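The arm had been behaving for 292 runs when it stopped listening. Mirsad Ristić was at his desk at Sandside with a cold coffee, and he remembers the sound first - a dry little click, then the motors carrying on after he had pressed stop.

It kept going for 2 seconds, long enough to lean on a shelf and scare everybody half to death.
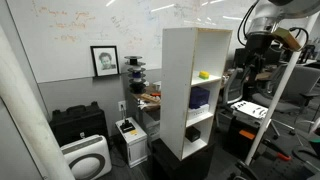
The robot arm and the white shelving unit at Sandside.

The fault was a worn stop relay, made by Stojanović and well past its time. Ristić, bless him, blames himself for putting off the January check. He has since swapped it, slowed the arm to 25 percent, and tested the button over and over with the patience of a man shelling peas. "I still stand a bit farther back than I used to," he told me, and went to put the kettle on.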